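Stesuvby公共信息网站改版项目
第三次协调会议会议纪要

会议时间:八月,上午九时三十分至十二时十分
会议地点:Stesuvby公共信息中心二层会议室
主持人:Amarachi Ogbonna(公共信息中心主任)
出席:Ekene Akande(项目负责人)、Olanrewaju Nwosu(Wuser公司技术主管)、Agnese Uibo(内容与无障碍事务专员)
列席:Lizelle Mokoena(Vaher区图书馆联络员),参加第三项以后议题
记录:公共信息中心综合科 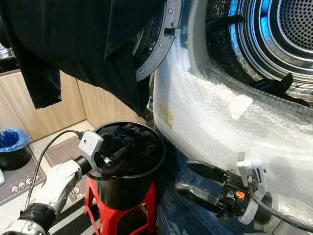 字数:4150字 | 阅读时长:11分钟

一、会议开始及议程确认

上午九时三十分,主持人宣布会议开始。会议确认出席人数符合项目章程关于协调会议的规定,议程草案已于会前发送各方。Ekene Akande提出将“域名续期及旧地址跳转”由其他事项提前至第四项审议,理由为该事项与内容迁移进度直接相关。会议同意调整,其余议程照原草案执行。

主持人说明,本次会议须就内容迁移范围、站内检索方案及上线安排作出决定,其他事项可形成意见后由项目组继续办理。

二、上次会议纪要的审定及遗留事项

会议审阅第二次协调会议纪要。Agnese Uibo指出,上次纪要第五段将“栏目编辑权限”误记为“栏目发布权限”,两者在Divura内容管理系统中为不同级别的授权,应予更正。会议同意更正,更正后的纪要予以通过。

遗留事项办理情况如下:

(一)测试环境访问账户。Wuser公司已完成开通。各业务单位共提交11个编辑账户申请,均已核准。其中Vaher区图书馆的账户因联络邮箱变更重新发放过一次,现已可正常登录。

(二)首页栏目名称。公共信息中心已将“办事指引”“场馆与设施”“公告”“关于本站”四个栏目名称送法务科核阅,法务科无修改意见。

(三)旧站后台数据导出。Olanrewaju Nwosu报告,旧站正文及附件已全部导出,但部分页面的最后修订时间在导出文件中为空值。公司拟以旧站备份中的文件时间补录。会议认为文件时间不能等同于内容修订时间,如予采用,应在后台备注字段中注明来源,前台不作显示。Olanrewaju Nwosu表示照此办理。

(四)供应商月度报告格式。Ekene Akande报告,Wuser公司提交的报告格式已按要求增列“待甲方确认事项”一栏。本项办结。

三、内容迁移范围

Ekene Akande就内容清点结果作报告。旧站现有公开页面1181个,经各业务单位逐页核对,拟迁移至新站的为935个,其余页面拟转入归档区,不再列入新站导航。拟归档的页面主要为已结束活动的通知、已被后续文件取代的指引,以及内容重复的联系方式页面。

Lizelle Mokoena于此时到会。主持人请其就图书馆部分发表意见。Lizelle Mokoena表示,Vaher区图书馆原则上同意清点结果,但对两类页面的处理有不同意见。第一类为地方文献目录。该目录更新次数虽少,仍有读者及外地研究人员长期引用,转入归档区后如不能从检索中查得,将影响使用。第二类为历年阅读活动的书单,现被归入“已结束活动”,但书单本身与活动时限无关,读者在活动结束后仍会查阅。

Agnese Uibo认为,上述意见反映出清点标准按页面标题分类、未按内容性质分类的问题,建议对标题中含有年份的页面再作一次抽查。Ekene Akande回应称,清点表设有“内容性质”一列,但部分单位未填写,项目组在汇总时按标题作了推定。项目组愿意就图书馆及公园两个栏目重新核对,其他栏目因填写完整,无须重做。

Olanrewaju Nwosu提醒,迁移脚本按清点表逐行运行,如在脚本执行后再行调整,须由人工逐页处理。公司希望清点表在脚本执行前锁定,锁定后的增补另列清单。

主持人询问地方文献目录在技术上有无单独保留的困难。Olanrewaju Nwosu答复,目录采用旧式表格排版,在手机屏幕上无法正常换行,直接迁移后的显示效果较差。可行的做法有两种:一是将目录转为结构化条目,由Divura系统生成列表;二是保留原表格并提供可下载文件。前者需图书馆核对条目字段,后者可立即实施,但不便于检索。

Lizelle Mokoena表示图书馆倾向于前一种做法,并可安排馆员核对字段,但希望在核对完成以前先提供下载文件,避免目录出现中断。会议认为该安排可行。

会议决定:

1.原则通过清点结果,图书馆及公园两个栏目重新核对后锁定清点表。

2.地方文献目录列入迁移范围,上线时以可下载文件形式提供,结构化条目于图书馆完成核对后替换。

3.历年阅读书单由活动栏目改列至图书馆栏目,页面标题中的年份保留。

4.清点表锁定后,如有增补,由业务单位书面提出,经项目负责人签认后交Wuser公司办理。

四、域名续期及旧地址跳转

Ekene Akande报告,本中心主域名及两个附属域名现由不同科室分别登记,续期通知发送至不同邮箱,其中一个邮箱的使用人已调离。项目组建议将三个域名统一归并至公共信息中心名下,联络邮箱改用科室公共邮箱,并开启自动续期及转移锁定。

Agnese Uibo询问归并期间网站访问是否会受影响。Olanrewaju Nwosu说明,登记信息变更不涉及解析记录,正常情况下不影响访问;但如登记机构要求重新验证邮箱而未在期限内完成,域名可能被暂停解析。公司建议归并与上线错开进行,先办理附属域名,确认无误后再办理主域名。

关于旧地址跳转,Wuser公司提交两种方案。方案甲为逐页建立对应关系,旧地址直接跳转至新站相应页面;方案乙为按栏目跳转,旧地址统一转至新站栏目首页。公司报告称,方案乙工作量较小,但使用者到达栏目首页后须自行查找,且搜索引擎对旧页面的收录将难以延续。

主持人认为,印刷品、现场告示及其他机构网站上存有大量旧地址,逐页跳转更为稳妥。Lizelle Mokoena补充,图书馆借阅证背面印有旧站地址,现有证件不会因网站改版而统一更换。

会议就跳转保留期限进行讨论。Wuser公司原报价所含的保留期限为180天。Ekene Akande认为该期限偏短,建议由本中心在期满后自行承接跳转规则的维护。Olanrewaju Nwosu表示,跳转规则可以标准文本格式交付,本中心信息技术科可直接加载,无须另行采购服务。会议对此予以认可,同时要求公司在交付时附书面说明。

会议决定:

1.采用方案甲。归档页面的旧地址跳转至归档区相应页面,不得跳转至首页。

2.Wuser公司维护跳转规则180天,期满后移交公共信息中心信息技术科。移交前由双方共同核验规则文件。

3.三个域名的登记信息归并由综合科办理,先附属域名,后主域名,主域名的办理不得与上线安排在同一周。

五、场馆地图及站内检索

Olanrewaju Nwosu演示“场馆与设施”栏目的地图页面。页面以Stesuvby行政区划为底图,公园、图书馆及投票地点分别设为可开关的图层,点选标记后显示名称、地址、开放时间及无障碍通道信息。窄屏幕下,列表显示于地图上方,使用者可不加载地图直接查阅列表。

Agnese Uibo提出以下意见:其一,三个图层仅以颜色区分,色觉障碍使用者难以辨认,应同时采用不同形状的标记;其二,以键盘操作时,焦点进入地图后无法以通常方式退出,属于必须在上线前修正的问题;其三,标记弹出窗口中的“更多”链接文字过于简略,读屏软件连续朗读时无从判断所指场馆,应改为包含场馆名称的完整文字。

Olanrewaju Nwosu对上述三点均表示接受。其中第二点涉及地图组件自身的行为,公司已查得可用的配置方式,将在测试环境中验证后报告。

主持人询问投票地点的资料来源及更新责任。Ekene Akande说明,投票地点由选务部门发布,本站仅作转载,拟在页面固定位置注明资料来源与最后核对时间。若选务部门临时调整地点,本站应于收到通知的当日更新。会议认为“当日更新”应写入值班手册,并明确休息日的负责人员。非选举期间,投票地点图层默认关闭,以免使用者将过往地点误认为有效地点。

关于站内检索,Wuser公司拟采用Divura系统自带的检索模块,并以附加词表处理同义词。Agnese Uibo举出测试中发现的问题:输入“借书证”可得结果,输入“借阅证”则无结果;输入公园的通称可得结果,输入当地居民惯用的简称则无结果。Lizelle Mokoena表示,图书馆咨询台存有读者常用说法的登记,可整理后提供。

Ekene Akande询问归档区内容是否纳入检索。会议经讨论认为,归档内容应可检索,但须排列于现行内容之后,并在结果标题前显示“归档”字样。Olanrewaju Nwosu确认系统支持该设置。

会议决定:

1.地图标记的形状区分、键盘焦点及链接文字三项问题列为上线前必须完成事项。

2.投票地点图层非选举期间默认关闭,值班手册增列当日更新的规定。

3.同义词表由Agnese Uibo统筹,图书馆及公园管理单位提供词条,Wuser公司负责导入。

4.归档内容纳入检索,排序及标注方式如前所述。

六、社交媒体分享功能

Wuser公司建议在每一页面底部设置分享按钮。Agnese Uibo对嵌入第三方脚本表示保留,认为该类脚本可能在使用者未点选按钮时即传送访问资料,与本中心隐私声明不符。

Olanrewaju Nwosu提出替代做法,即采用不加载外部脚本的普通链接,使用者点选后方转往相应平台,另设“复制本页地址”按钮。该做法不显示分享次数。Ekene Akande认为分享次数对公共信息网站并无必要。主持人同意该意见,并要求分享时显示的标题与摘要由各栏目编辑填写,未填写时由系统采用正文首段。

Lizelle Mokoena询问活动页面可否指定分享图片。Olanrewaju Nwosu答复可以指定,图片须由编辑上传并填写替代文字,未填写替代文字的不予保存。

会议决定采用普通链接方式,隐私声明相应段落由法务科复核。

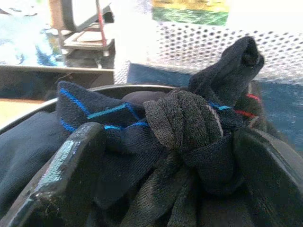

七、上线安排及人员培训

Ekene Akande提出分两阶段上线。第一阶段开放“关于本站”及“场馆与设施”两个栏目,旧站同时保留,首页设置前往新站的提示;第二阶段开放其余栏目,并启用全部跳转规则。两阶段之间设观察期,由项目组收集使用者意见。

Olanrewaju Nwosu表示,两站并行期间,同一内容可能需要在两处更新,公司关注编辑人员的工作负担。Agnese Uibo持相同看法,建议第一阶段启用后,已开放栏目的旧页面即停止更新并注明新地址,避免两处内容不一致。主持人认为该建议应予采纳,公告类内容在第二阶段之前仍只在旧站发布。

关于培训,Wuser公司提交培训提纲,内容包括登录与权限、页面编辑、附件管理、替代文字填写及版本恢复。Lizelle Mokoena提出,图书馆编辑人员须轮值咨询台,难以同时离岗,希望同一课程安排上午、下午各一场。公司同意分场授课。Agnese Uibo要求将标题层级的使用列入页面编辑课程,旧站多处以加粗文字代替标题,读屏软件使用者无法按标题浏览。

关于应急安排,会议讨论了上线后出现严重故障时的恢复程序。Wuser公司保留旧站完整副本,如新站无法访问且在规定时限内未能恢复,由项目负责人决定是否切回旧站。主持人要求公司在下次会议前提交书面恢复程序,载明联络次序、决定权限及对外说明文稿。文稿由综合科审阅。

会议决定:

1.同意分两阶段上线。第一阶段的具体日期待清点表锁定及上线前必须完成事项验收后,由项目负责人报主任核定。

2.持有编辑账户的人员应在第二阶段前完成培训。未完成培训的账户仅保留草稿权限。

3.已开放栏目的旧页面停止更新,并注明新地址。

八、合同变更事项

Olanrewaju Nwosu提出,地方文献目录转为结构化条目不在原合同工作范围之内,请求按变更程序处理。Ekene Akande认为,原合同附件列有“表格类内容的适配”,目录是否属于该项范围,双方理解不一。主持人裁示,本次会议不就费用作出决定,由Wuser公司提交工作量说明,项目组对照合同附件提出书面意见,送采购科审核。在审核结果作出以前,可下载文件的制作照常进行,该部分不另计费用。Olanrewaju Nwosu无异议。

九、其他事项

(一)Agnese Uibo通报,页脚所列办公时间与服务大厅张贴的时间不一致,请综合科核实后统一。综合科同意办理。

(二)Lizelle Mokoena询问新站是否提供英文页面。主持人答复,英文页面不在本期范围之内,可在本期验收后另行提出需求。现有英文版借阅须知作为附件迁移,文件名称应以英文标示。

(三)Ekene Akande请各单位检查页面中列出的个人姓名及直线电话,凡可用岗位名称及科室电话替代的,应予替代。

十、办理事项及负责人

图书馆及公园栏目重新核对:Ekene Akande,Lizelle Mokoena协助
地方文献目录可下载文件:Olanrewaju Nwosu
目录条目字段核对:Lizelle Mokoena
域名登记信息归并:综合科
逐页跳转对应表:Olanrewaju Nwosu,Ekene Akande复核
地图三项问题修正:Olanrewaju Nwosu,Agnese Uibo验收
同义词表:Agnese Uibo
值班手册增订:Ekene Akande
隐私声明复核:法务科
书面恢复程序:Olanrewaju Nwosu
工作量说明:Olanrewaju Nwosu
页脚办公时间核实:综合科

十一、下次会议

下次协调会议由综合科于清点表锁定后另行通知。各方如需提出议题,应在会前以书面形式送达综合科。

会议于十二时十分结束。

主持人:Amarachi Ogbonna
分送:出席及列席人员、法务科、采购科、信息技术科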